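Rewatching Stonow, Season 4

So I finally did it, I started Stonow over again from the fourth season, the one everybody on the old message boards told me to skip.

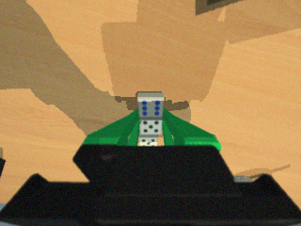

The lighthouse episode

I remembered hating this one! The whole Horton family gets stuck in a lighthouse for a night, there's a musical number about soup, and the dog (the best character, fight me) gets maybe two lines. At 27 minutes it's longer than anything else that year, and you feel it around the second chorus.

But the soup song is good? I've been humming it since breakfast. And the bit where Grandpa tries to radio the mainland and keeps getting a polka station had me laughing so hard I had to rewind.

What still bugs me

The ending. They set up a big fight between the sisters and then drop it for a foghorn gag, and it never comes up again in all 196 episodes. I read through a fan thread with 2,126 replies and most of them are mad about the same thing, so at least I have company.

Next up is the bowling alley one, which I've only ever seen on a taped-off-TV copy with the first scene missing.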